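**Bin-picking cell procurement** is the planning and buying of a robot station that takes mixed items out of a bin. Covers the arm, the gripper, the bin and its fixings, cabling, sensing, software, plus the floor space. Usually handled as one budget line, which causes trouble later (see *Common errors*).

## Scope

Most buyers start with the arm. Reasonable enough, it's the biggest single item on the quote. But a cell is a package, and the smaller lines add up fast. Typical request for quote lists:

- arm and controller
- gripper or suction tool, with spares
- hoses, cables, ties, strain relief
- bins, clamps, work table
- cameras and lighting
- safety equipment and the risk assessment
- training, install, first-year service

Air supply often left off. Check the compressor before signing anything.

## Sizing the arm

Payload means the item *plus* the tool *plus* whatever is hanging off the wrist. Reach is measured to the far corner of the bin at floor depth, not to the rim. Deep bins are harder than shallow ones: steep walls, less room for the wrist to tilt, more chance of a cable catching. A vendor demo with a shallow tray tells you very little about a deep bin.

Radomír Charvát's buying notes for the Mfaume warehouse put the usable reach well under the catalog number once the tool was mounted. Mfaume went up one arm size and had to redo the table drawing.

## Budget structure

Three headings are common: hardware, integration, running costs. Integration is the one that slips. Udetthorpe, a parts returns depot, planned 192 hours of integration and booked 531. Houda Nasr, who kept the project ledger, put most of the overrun down to cable routing and re-teaching after the bin was moved.

Running costs: suction cups, finger pads, hoses, replacement cables, software renewals. Keep at least 2 spare cable sets. Lead times vary alot by supplier, ask in writing.

Leasing is possible. Trekness leased its first cell and bought the second outright. Lease terms may or may not cover tooling, read that clause twice.

## Trial period

A trial with the buyer's own items is standard before final payment. Items should be mixed: soft, hard, dark, shiny, flat, tangled. Suppliers like to send clean boxes. Say no.

For trials, cheap fixings are fine. Bar clamps on the bin, tape on the table to mark positions. Permanent fixtures can wait until the layout stops changing, and a set of clamps costs next to nothing against a machined base plate that ends up in the wrong place.
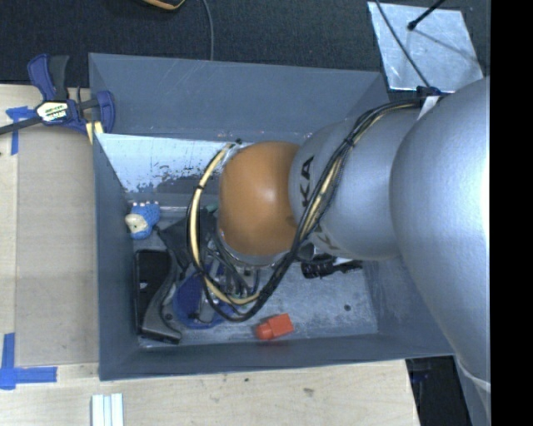 Acceptance terms should name the item set, the number of picks, who resets the bin and what counts as a miss. Nouhaila Shehata's template for Rakura adds a line on cable wear, checked at the start and again at the end of the trial. Worth copying. Rakura also holds back part of the payment until 3 clean runs in a row are logged.

## Common errors

- Arm ordered before the bin is chosen.
- No allowance for cables and hoses swinging around the wrist.
- Floor plan drawn to the arm's base only, no room to walk behind.
- Shiny bin walls. Reflections upset some cameras, a matte liner may help.
- Training cut from the quote to hit a number, then bought back at day rate.
- One person knows the software. Mohcine Radwan left Udetthorpe in January and the cell sat idle untill a replacement was trained.

## Used equipment

Second-hand arms are widely sold. Ask for running hours, controller version, and wether the cables are original. Older controllers may not talk to newer cameras without an extra license. Abdelghani Farouk, buyer at Trekness, advises pricing the controller seperately from the arm and walking away if the seller won't power it up.

## See also

- Machine tending
- End-of-arm tooling
- Acceptance testing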